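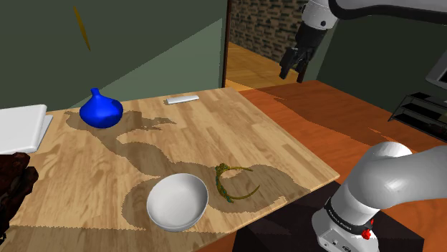
Blue vase on a wooden tabletop, with shadows across the planks.

How to get all the coins in the Clalton stage of Rekell

The Clalton stage is the fourth one in Rekell and has 300 coins. You need 200 to open the side door to the bonus room, but the full 300 gives you an extra heart that stays with you for the rest of the game. I play the handheld version. The console version has the same layout, but the second elevator is a little faster.

Before you start
Have the hook shot from the Zudow stage. You can finish Clalton without it, but 20 of the coins are on ledges you can't reach any other way. Two hearts is enough. Don't bring the heavy boots, they make the wind section much harder.

Part 1: the rooftops
Go left from the starting point first. There is a row of coins behind the chimney, and the screen doesn't scroll far enough to show them until you jump. After that go right and stay on the upper path. The birds always come in pairs — wait for the second one before you jump the wide gap.

At the water tower, drop down the left side and hold toward the wall. You slide past a small opening with coins in it. If you miss it, you can climb back up by the ladder and try again.

Part 2: the wind section
The wind changes direction each time the flag turns red. Only jump while the flag is white. Use the hook shot on the three brass rings and let go at the top of the swing. The coins above the last ring need a full swing, so go back and forth once before letting go.

Save at the statue. The next room can't be re-entered after you leave it.

Part 3: the elevators
Ride the first elevator to the top and step off to the right. Take the second one down and crouch, or the spikes will hit you. Marjatta Hakala pointed out to me that you can skip the third elevator by bouncing off the beetle, which saves a long wait. You lose no coins doing this.

The boss
Savolainen has two attacks. When he raises his cane, stand directly under him. When he stomps, jump late. Four hits and he's done. Coins dropped in this fight don't count toward the 300.

My best score here is 538. Vitória Matos has beaten that, using a route that skips the statue, and I'll add her route to this page once I can do it myself.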